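Lourenço Guerreiro has spent most of his working life telling couples what their joint accounts can and can't do for them, and he does not think much of the advice that usually gets printed. I went to see him in Clultholm because a friend had just opened a shared account with her boyfriend and called it "a formality." I had my doubts about that. I also had doubts about him, as he charges by the hour.

"It's a gift," he told me. "People think they're opening a mailbox. In a lot of cases, each of you can take out every dollar, and the bank will hand it over with a smile."

I asked how often that really happens. He admitted that he sees the bad cases and none of the good ones, so his sense of it is skewed. Fair enough. Then he pulled out a notepad and wrote down 2365.

That was the balance of one account, in dollars, on the morning a client of his went to pay the rent. By noon it was 283. Her partner had paid off a card she didn't know he had. He hadn't broken any rule of the account.

"She wanted me to say it was theft," Guerreiro said. "I told her to read page two of what she signed."

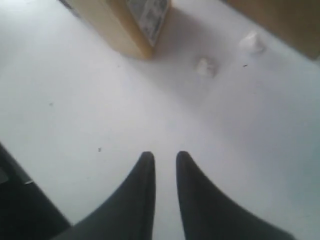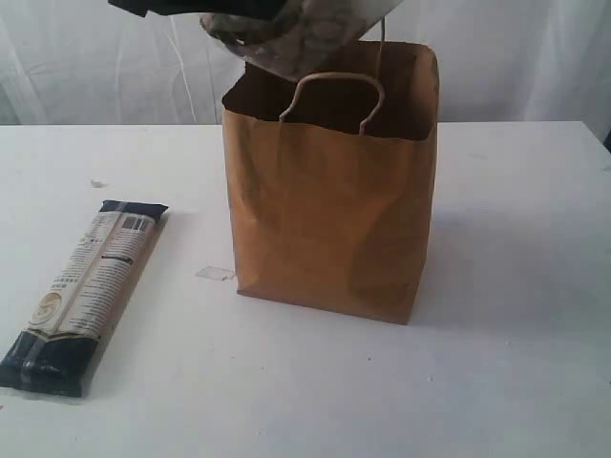
What does he suggest, then? His answer is three accounts: one each, and a shared one for bills only. I told him I'd read that in every magazine since college and it sounded like a way to sell three accounts. He laughed, a little.

"Sure, the banks love it. Check the fees first." One couple in Rundley, he said, was paying 290 a year to keep three accounts open, mostly in minimum balance charges. "They were protecting themselves from each other and losing money to the branch."

He is less convincing on apps. He likes one called Sturnon, which splits bills by income, and he showed me how it divided a grocery run between two people on very different pay. It looked tidy. I asked what it does when one of them is laid off in May and doesn't update the number. "It keeps splitting," he said.

So you still have to talk?

"You still have to talk. I'd set a figure, say 400, and anything over that you mention before you spend it — not after." I asked whether he and his wife keep to that. He said they did, mostly, and that there had been a kayak.

My friend has kept her account. She did call the bank to ask whether either of them could close it alone, and she's waiting for someone to call back.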